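Hala Younis had the big screen switched on before the first visitors had their coats off. It was Saturday, October 23, 2021, the Neltis open day, and she had promised people robots that practice in a computer before they ever touch a real table.

"Everything you'll see today is simulated," she told the front row. "The arm, the wood, the shadows. If it drops something, we don't have to sweep!"

Younis runs the demonstrations for Prukula, the lab's software for teaching a robot arm to pick things up. The view on the screen comes from just behind the gripper, so you look out between its two fingers, and it takes a minute to get your bearings.

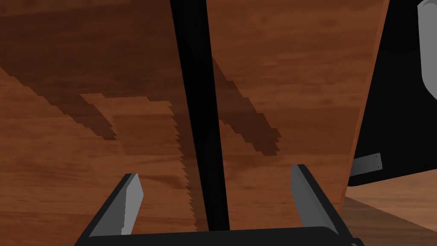
"I love the close-up view," she said. "You start thinking like the gripper. How wide am I open? What's behind the thing I want? People lean sideways in their chairs, as if that helps."

Her colleague Mitiku Yimer builds the virtual objects. The library holds 2,292 of them now, up from 1,499 in June, and he is happy to talk about any one you care to name. He likes a strange mix – long things, thin things, lumpy things – all in the same session.

"A tidy row of boxes teaches you boxes," Yimer said. "I want a bone next to a newspaper. I want a wand in there too." 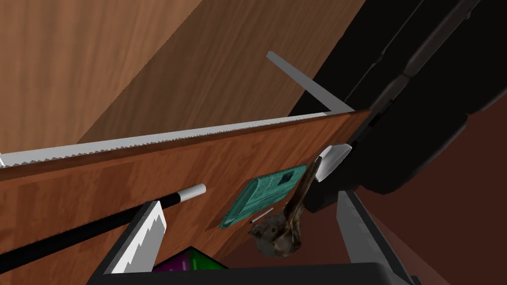

The simulated gripper among a wand, a folded newspaper, a bone and a saw blade.

The bone was the favorite with the younger visitors, 13 of whom had come with a school club. One of them asked whether the robot knows what a bone is. Yimer was delighted. "It doesn't have to know," he answered. "It has to find a good place to hold. But I'd like it to know, one day, and maybe you'll be the one who does that."

Thin objects are his own soft spot. He could have gone on about them all afternoon, and he very nearly did. 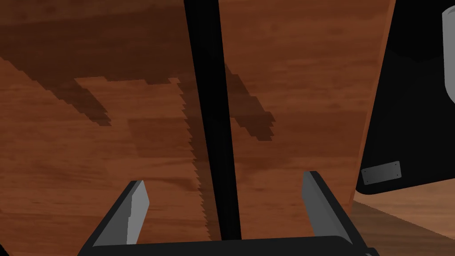
"With something narrow, a small mistake to the left or right matters a lot," he said. "You can try it over and over in here and change one little thing each time. I still get excited when a run starts."

Younis took questions until the room had to be locked up. She wants a longer session next time, with a second screen so that the back rows can follow – and Yimer has already started a list of new objects the kids asked for, with a trombone at the top.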